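Why I Quit the Silverware Drawer
12/10/19

I'm done with drawer trays, and my friend Joaquín Gallardo can tease me all he wants! We had 27 forks and spoons rattling around in there (why?), and I could never find a teaspoon. Now the everyday ones live in a bowl, right out on the table.
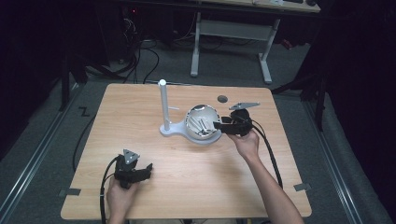
Messy? Sure, a little. But you just reach in and grab one, and I'd take that over any $55 organizer – no digging, no jammed drawer, and my mornings are so much nicer.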